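Flilter Table Top, White Matt: Product Review
Reviewed for the equipment pages, April 17, 2026

The Flilter table top has been in daily use in our shared activity room since January. It replaced an older beech-effect surface which had begun to lift at the corners. The top was bought through Podatura, the supplier used for most of our furniture, and is fitted to the height-adjustable frame sold under the Todorova name. This review covers the top only. The frame will be dealt with separately.

Delivery and fitting

The top arrived in a single flat carton with corner guards and a sheet of instructions. The instructions are clear, although the drawings are small and the screw sizes are given only on the last page. Fitting took two members of staff 13 minutes once the frame was in position. Pilot holes are already drilled and matched the Todorova frame without adjustment. Purchasers with a frame from another maker should measure first, as Podatura does not accept returns on a top that has been drilled.
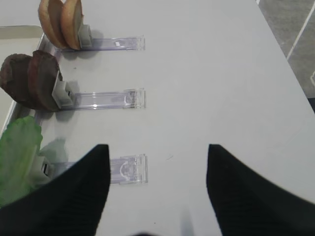 The finish is the main reason for choosing this model over the gloss version. Under ceiling lights the gloss top gave a reflection that several users found tiring, and the matt surface has removed that complaint. It does not hide everything. Faint marks show on it, and a tiny grey scratch such as the one in the open part of the table, to the right of the clear holders, will be noticed by anyone who looks for it. We have not found a product that removes such marks, and the maker advises against abrasive creams.

Cleaning

A damp cloth and ordinary washing-up liquid are enough for most purposes. Felt-tip pen came away with a second wipe. Turmeric did not, and left a pale yellow patch which faded over the following weeks. Tea and blackcurrant squash caused no difficulty. The edges are sealed on all four sides – an improvement on the previous Flilter range, where the back edge was left bare and took up water.

Strength and stability

The stated load is 200 kg, evenly spread. We did not test to that figure. Staff have leaned on the front edge, and stacked boxes of paper have been left at one end overnight, without visible bowing. There is a slight hollow sound when the centre is struck, which some users have remarked upon.
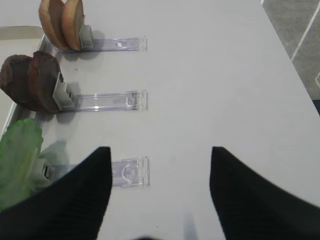
Noise of this kind can be reduced with the felt strips that Flilter sells as an extra. They are fixed along the top of the frame before the table top is lowered on to it, so the decision has to be made at the start. We fitted ours afterwards, which meant undoing all of the screws.

Price and alternatives

At 490 pounds the top is not cheap. The nearest rival we considered, from Lullero, costs 400 pounds and has a similar finish, but it is sold in one length only and its guarantee is shorter. Where the table will stand against a wall and be used lightly, the Lullero would be a sensible purchase. For a room in constant use by different groups, we consider the extra cost justified.

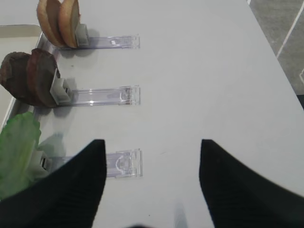
Comments received from readers are less settled on this point. One wrote that the Lullero top had served a busy craft room for three years with no more wear than one would expect, and asked whether the guarantee had ever been of use to anybody. The same reader found the Flilter corners too sharp for small children and had fitted rubber covers to them.

We accept the remark about the corners. They are lightly rounded, but less so than on the gloss model, and covers are not supplied. Podatura stocks a clear set that fits.

Recommended, with the felt strips ordered at the same time.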